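Basance Repeats

README for the pattern transcription set, second release

Basance Repeats is a collection of floral textile patterns written out as plain text, so that anyone who quilts, prints or just loves old bedspreads can redraw them at home. We started with one box of fabric samples from Kimside and got completely carried away. There are now 184 patterns in the set, and 122 of them have a full repeat worked out from edge to edge. The rest are partial, mostly because the sample was too small to show where the motif starts over.

What you get

Each pattern is one text file. The first line is the pattern name, the second is the repeat size in inches, and after that comes the motif list: flower, leaf, stem or filler, with its position in the repeat and its turn in degrees. Colors are given as ordinary words (brick, moss, oatmeal) and also as a thread number where we could match one. We love the ordinary words! They are much easier to work from when you are standing in a fabric store.

The patterns folder holds the text files. The notes folder holds whatever we scribbled while transcribing, spelling mistakes and all. The swatches folder has small color charts, one per pattern, and is the folder to skip if your connection is slow.

Where the patterns come from

Kimside samples make up the largest share. The Trestedau group is smaller, five patterns in all, and those are the ones with the wonderful looping stems that run right through three repeats before they close. Salinas is our name for a run of peony and poppy designs that we bought as one lot in February – no maker's mark on any of them, so please don't read the name as a source.

Known problems

Reds are hard. Two people will look at the same petal and write down brick and tomato, and both of them have a point. We kept the first reading and put the second in the notes.

Quilted cloth puckers, which pulls the motifs closer together than they were when printed. For those patterns we measured along the stitching, and the repeat size may be off by up to a quarter inch.

Nearly 40 files still use the old leaf codes (L1, L2, L3) from the first release. They read fine, but the turn is counted from the left edge and the newer files count it from the top. The file header tells you which one you have.

Peonies on pale grounds

This is the group people ask for most, and it's such a pleasure to draw. Red flowers, green leaves and plenty of open ground between them, so you can get a motif slightly wrong and the whole thing still looks lovely. Start with the large bloom and place the leaves afterward.

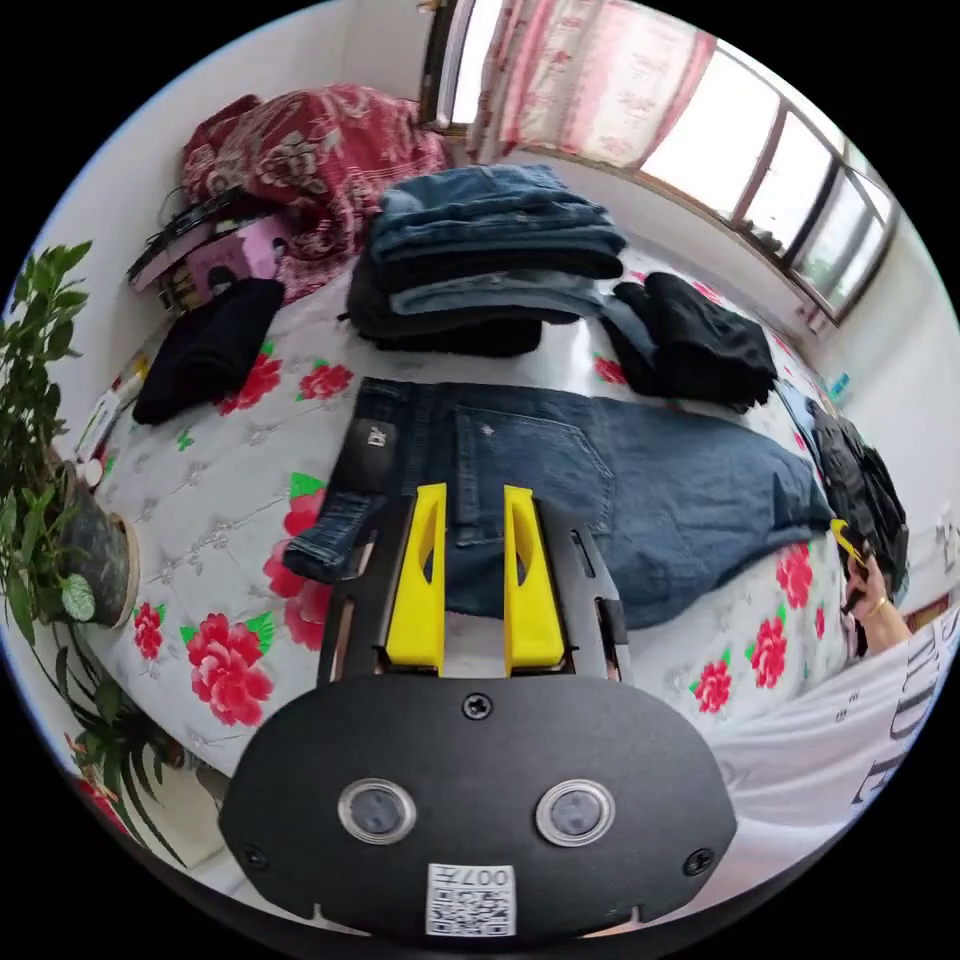

Red peonies and green leaves on a pale gray quilted bedspread, with a pair of dark blue jeans.

Using the files

Draw them, stitch them, print them, change the colors, sell the quilt. A mention of Basance Repeats is nice to have but you don't need to ask. If you finish a partial pattern, please send it in with the repeat size and a line on how you worked out the missing part.

Changes in this release

Salinas group added. Thread numbers checked against the newer chart. Filler motifs now have their own code, F, and are no longer lumped in with leaves. Fixed the Trestedau file where every stem was upside down.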